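Nivano abre em julho a primeira loja de rua e leva oficina de conserto de guarda-chuvas para o centro

COMUNICADO À IMPRENSA -- para publicação imediata

A Nivano, marca de guarda-chuvas e capas de chuva, abre em julho sua primeira loja de rua. Endereço: Galeria Lundgren, piso térreo, entrada pela lateral. Até agora a marca vendia só pela internet e em feiras. O espaço tem balcão de vendas, provador e, no fundo, uma oficina de conserto aberta ao público, das 10h às 18h.

A oficina é a novidade principal. Conserta guarda-chuva de qualquer marca, comprado em qualquer lugar. Troca de vareta, costura de gomo, cabo solto, mola travada. Orçamento na hora, sem compromisso. O cliente deixa a peça e recebe uma mensagem quando estiver pronta. Prazo normal: 6 dias úteis.

"Guarda-chuva virou coisa descartável, e a maioria dos que chegam pra gente tem um defeito só, uma vareta, um rebite", diz Sumathi Fernandes, fundadora da Nivano. "Durante o piloto recebemos 628 peças. Teve gente que trouxe o guarda-chuva da avó, teve gente que trouxe um comprado na véspera."

O piloto funcionou por quatro meses num box emprestado pela Wasum, fornecedora de tecidos da marca. Foi lá que se fechou a tabela de preços, que vai continuar a mesma na loja nova até o fim do ano. Conserto simples não precisa de agendamento. Troca completa de tecido precisa, pelo site ou no balcão.

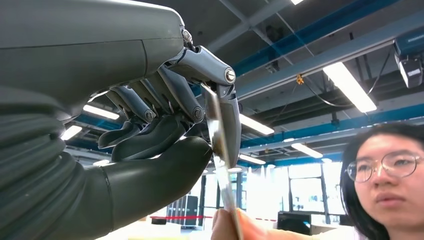
A loja estreia também a linha Valine, de guarda-chuvas desmontáveis. São 400 unidades no primeiro lote, em três tamanhos e cinco cores -- verde-musgo, areia, vinho, azul-marinho e preto. Todas as peças da armação podem ser compradas separadas e trocadas em casa, com uma chave que acompanha o produto. As varetas são presas por pinos e parafusos à vista, e quem quiser desmontar enxerga por onde começar. O tecido sai inteiro para lavar. Garantia de dois anos para a armação, um ano para o tecido.

O desenho da Valine é de Hiyori Nakajima, designer que assina também as capas infantis da marca. "A primeira versão tinha tudo escondido, muito limpa, muito bonita, e ninguém da equipe conseguia abrir", conta. "Refizemos do zero. A ponteira foi a parte mais demorada, ficou pronta na décima tentativa, e o cabo mudou de curva duas vezes depois disso."

Na semana de abertura, os primeiros 101 clientes que levarem um guarda-chuva quebrado ganham o conserto simples (uma vareta ou uma costura). Limite de uma peça por pessoa. Guarda-chuvas sem conserto podem ser deixados na loja: o tecido aproveitável vira sacola e estojo, o metal segue para reciclagem.

Haverá ainda oficinas gratuítas de costura de gomo, sempre às 15h, turmas pequenas, material incluso. Inscrição no balcão. Menores só acompanhados.

Serviço

Nivano -- loja e oficina
Galeria Lundgren, piso térreo, entrada lateral
Abertura: julho
Oficina de conserto: das 10h às 18h
Pagamento: dinheiro, cartão e Pix
Acesso para cadeirantes pela entrada lateral

Entrevistas com Sumathi Fernandes e Hiyori Nakajima podem ser solicitadas à assesoria da Nivano, preferência pela manhã. Peças da linha Valine disponíveis para empréstimo em produções de moda, com retirada na loja.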